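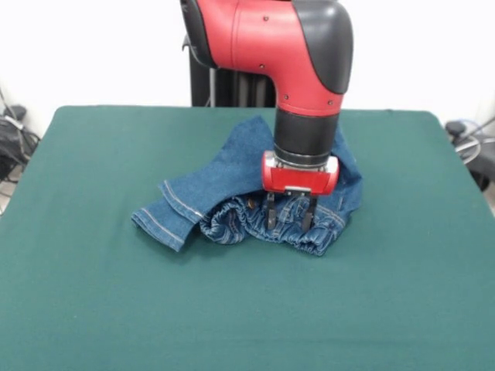

Handout 3: Notes from the Firnine Open Day

Visit date: Sunday, August 11, 2024
Notes by Panya Tanasarn

Read these before the lab session. They cover what we saw at Firnine and the terms you will need for the written report.

1. The task

The demonstration was about handling clothes. A rigid part has one shape, so the robot only has to find where it is and which way it is turned. A pair of jeans dropped on a table can land in almost any shape, and it changes again as soon as a finger touches it. Denim is thick and holds its folds, which helps a little. Thin shirts are harder.

2. Grasping from above

The arm comes down vertically and the two gripper fingers press into the cloth before closing. For the report, note the three settings Subbarao Lobo talked about: how far the fingers are open, how deep they go, and how fast they close. Too shallow and the fingers slide off the fold. Too deep and they push against the table. Felt under the garment gives a bit of room for error – a bare tabletop gives none.

Good places to grasp are raised folds, hems and waistbands. An elastic waistband bunches up, so the fingers often pick up several layers at once. That is fine for lifting but bad for folding.

3. Results given in the talk

The group logged 1,429 grasp attempts on mixed clothing. Of these, 762 lifted a single layer. The rest were multiple layers or misses, and the talk did not split those two. Do not quote a miss rate in your report.

4. Questions from the visit

Does the robot know it is holding jeans? In the Drollum software, no. It looks for graspable folds and ignores the type of garment. Sorting by type is planned for November.

Why two fingers? They are simple and easy to replace. Suction was tried first and leaked through the weave.

5. For the lab

Work in pairs. Bring one garment with a hem and a waistband, nothing with sharp studs. Read chapter 4 of Vogler, up to page 58. Reports are due one week after your lab slot – late ones go to Jirell, room 3.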